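From: Freya Entwistle
To: cell-planning list
Date: 2020-07-15
Subject: Re: Second arm, and what to put in the December request

Keith Ellwood wrote:

> Freya, Roland,
>
> I have to give Mottram a first number for the equipment request before
> I go on leave. Last year we asked for one arm and one gripper and then
> spent the rest of the year borrowing from other lines for stands, cables
> and a table. I would like to avoid that this time.
>
> Three things I need from you:
>
> 1. Do we want a second arm like the one we have, or a bigger one?
> 2. What did the small stuff cost us, all of it, including what went
> through the petty cash card?
> 3. Is the cloth work far enough along to justify the money, or should
> we ask for rigid parts only and come back for cloth later?
>
> Kai-wen has also asked whether the wrist camera should be a line of its
> own or part of the arm. I have no opinion, but Mottram will ask.
>
> Keith

Keith,

I'll take these out of order, as the third one decides the other two.

On 3: yes, ask for cloth. The rigid parts work is in good shape and doesn't need new equipment. We could run it on the arm we have for another year. Cloth is where we are short of arm time, and it is also what Dedmont wants to see when they visit. Roland and I have been using the plain dark red cloth for most of the trials, on the pine table, with the gripper coming straight down from above. It's a simple setup, and I'd like the second station to copy it as closely as we can, down to the height of the table.

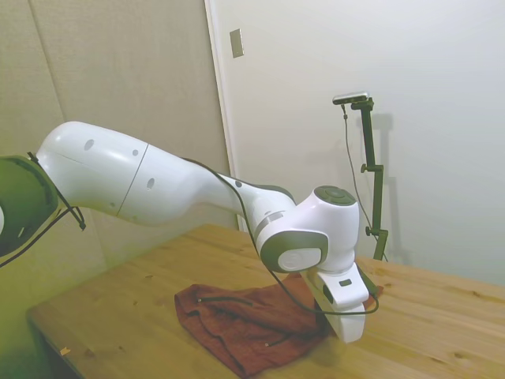 If the two stations match, we can move a program from one to the other without teaching every position again. Roland lost most of a week to that when the table was swapped out in the spring, and the new table was only a little lower than the old one.

On 1: same size arm. A bigger one would need a heavier base and probably a fence, and Hayley Sugden in facilities has already told me that a fence in that room means a new floor plan and a new sign-off. Nothing we pick up is heavy. The reach we have covers the part of the table we use. If someone wants to handle boxes later, that should be a separate request with its own room.

I did get a price from Jistholm for the larger model so that we can show we looked. The lead time was longer, the service contract was higher, and they would not include training. I can send the quote to anyone who wants it.

On the gripper, please ask for two, one to use and one to keep on the shelf. I would also ask for spare fingers. Our current supplier is Brenirura and they have been fine, but the fingers are not a stock item with them and we waited on the last set.

On 2, the small stuff. I went through the card statements and the purchase orders with Roland. These are the items I think we should list by name this time:

Sensor stand with vertical pole, clamps and knobs
Table, same wood and same height as now
Black cable, long enough to run the full length of the arm with slack
Cable ties and sleeves
Cloths for testing, 12 of them, all one color and one fabric
Storage bins with lids
Spare bulbs for the overhead fixture

The stand was the one that surprised me. We bought a cheap one first and it drifted, so we bought a better one, and the cheap one is in the closet. The better one was $270. Please put down the better one and don't let purchasing swap it for something that looks the same in the catalog.

Cable needs more thought than we gave it. On our arm it runs along the outside and hangs in a loop under the wrist. I would like to price a proper cable guide for both arms, old and new. I don't have a number yet. Kai-wen is asking Jistholm if theirs will fit.

On Kai-wen's question, I think the wrist camera should be its own line. If it sits inside the price of the arm, the first time somebody trims the budget it will be treated as an option and dropped. For the cloth work I would not call it an option. The fixed sensor on the stand is good for knowing where the cloth is on the table. It is much less help with a fold, and the folds are what we are trying to grab. From the wrist you get the ridge, the dark crease next to it, and the place where the cloth ends and the wood begins.

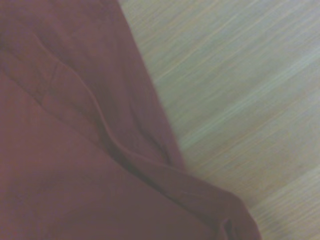

Vol. 4, No. 2

(Sorry, the line above is the list footer. Roland, it is landing in the middle of my mail again.)

One thing to raise while we are still choosing the camera. When the arm is moving, the wood grain can smear into streaks. I don't know yet how much of that we can fix in the settings and how much would take a camera with a faster shutter. Kai-wen wants to try the settings first, and I agree. Could you leave the camera line open until the end of the month? If we have to give Mottram something sooner, use the price of the faster one and we can lower it later. Going the other way is a lot harder.

Also, we should budget for people's time. Last year's request had nothing in it for setup. Between unpacking, mounting, running the safety check with Hayley and getting the first program to work, it took the two of us far longer than the supplier's sheet said it would. I would ask for an outside technician for the mounting and do the rest ourselves.

What I don't think we need: a second computer (the current one has room), a second license for the planning software (ours covers both stations, I checked with the vendor), or new chairs, whatever Roland tells you.

Still open:

Cable guide price, Kai-wen
Camera settings test, Kai-wen and me
Floor space drawing for the second table, Hayley
Copy of last year's request as it was finally approved, Keith. I only have the draft.

I can put all of this into the Mottram form once the camera question is settled. If you leave before then, tell me who signs in your place.

Freya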